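Guluda > Working Groups > Hand-Held Collection > Minutes

Handling Practice Working Group – minutes
Wednesday call, started 5 past the hour, ran long

Chair: Defne Avcı. Notes: Renata Pawlak. On the line: Prirkona (two people), Bonsu, Brevano. Quorum ok.

1. Last minutes
Approved. One fix, item 4 should say "soft goods", not "soft goals". Fixed in the master copy.

2. Draft rules for two-handed home tasks
Defne went thru the draft, section by section. Took most of the call.

Sec 2, setup. Agreed text: work surface stays as the household has it. Blankets, covers, bedding all stay. No clearing the shelves behind. Brevano wanted a plain mat under everything, for contrast. Prirkona against, says a mat makes every home look like the same lab. Mat is out. Brevano asked for its objection to be noted. Noted.

Sec 3, private items. Mail, medicine labels, family photos, screens – out of view before recording starts. Operator checks, then the resident checks. Both sign. Bonsu asked what counts as a family photo if it's on a mug. Counts.

Sec 4, grip. Longest part. Current wording is "firm but not crushing", which Bonsu says means nothing to a new operator. Discussion on padded cloth, pouches, anything that puckers when you squeeze it. Proposed wording: pads on opposite sides of the item, close until it is held, then stop. No second squeeze "to be safe". Renata to write up properly.
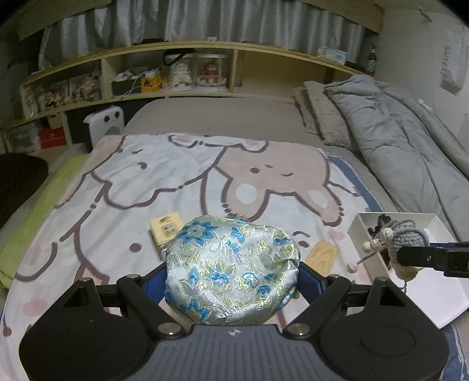

Page last changed: Jan 10, 2024 (RP)

Sec 4 cont. Brocade pouch held between the two pads, other gripper on a crochet piece with small yarn balls, over by the white box. Prirkona likes that the two hands are on different things, wants the rule to say so plainly: each hand may hold its own item, but only one hand moves into the container at a time. Brevano said that slows people down. Defne – yes, fine, slower. Agreed, with "at a time" defined in the glossary.

Yarn and cords. Dangling parts go in last and don't get pulled. If a strand catches on a linkage, stop, open, free it by hand, start the take over. No shaking it loose. Agreed without a vote.

Patterned backgrounds. Bonsu's reviewers get confused by printed blankets, large cartoon faces and so on, they tag the print as an object. Not a problem for the collection rules. Goes to the labeling guide: printed figures are background, allways. Bonsu to send wording.

Sec 5, takes and breaks. Draft had a max of 300 seconds per take. Brevano wants 360 so a full tidy-up fits in one. Went back and forth. Settled on 360 for packing and sorting, 300 for everything else. Review in March. Five minutes rest between blocks stays, not optional, and team leads can't trade it away for an early finish.

Sec 6, counts. Prirkona reported 3,850 takes checked against the old draft. Nearly 300 sent back, mostly for sec 4 and for hands resting in view. Chair asked for the split by reason. Not ready. Action on Prirkona.

Hands in view. Old draft said no bare hands, ever. Prirkona says not realistic with the hand-held units, you're holding the thing. New text: the operator's hands may be seen on the tool. They may not touch the item or the container during a take. Faces never. Agreed.

3. Containers
Short one. Shallow open boxes ok, any angle to the operator, whatever is already inside stays inside and gets logged before the take. Renata asked if items can be dropped from above. Discussion. Text now reads "lower until the item is over or touching the floor of the box, then open". Brevano thinks "over" is a loophole. Left in for now, Defne to try a height in testing and come back with something.

Crochet and knit items: hold by the body, pads flat to the stitches where they can be. Not by a loop or a hanging strand. Prirkona to supply the reference picture for the annex, with the round blue-gray one between the pads and the strands hanging free.
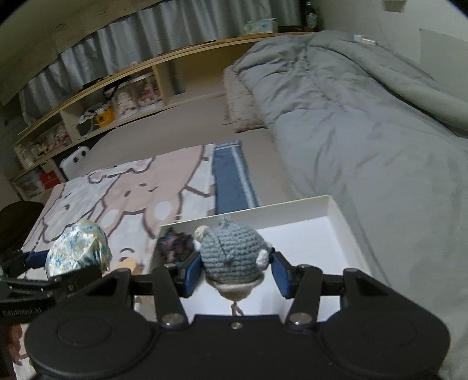

Can an operator set the item down and re-grip it in the middle of a take?
One re-grip per item is allowed, as long as the item is fully released first and the take keeps running. A second re-grip ends the take.

Wording above goes in the annex as is.

4. Shiny wrap and satin
Brevano's point. Glare off satin and shiny wrapping. Asked for a lighting rule. Group split. Curtains drawn is easy to ask for, lamps are not. Parked – Bonsu to try the same task in two rooms and report.

5. Pad cleaning
Wipe pads between homes, dry cloth, then the approved wipe. Log it. Lint builds up fast with knits so for those wipe between tasks too. Agreed.

6. AOB
– Glossary still says "claw" in two spots. Change to gripper.
– Bonsu's new people need the training deck. Defne sending.
– Resident consent form, version on the shared drive is the old one. Do not use. Renata to take it down today.

Actions
Renata – sec 4 rewrite, consent form, glossary
Defne – release height test, training deck
Prirkona – split of returned takes, annex picture
Bonsu – labeling text, two-room lighting trial
Brevano – comments on sec 5 in writing, if it still wants them in

Next call same slot, link to follow. Defne away the one after, Renata chairs.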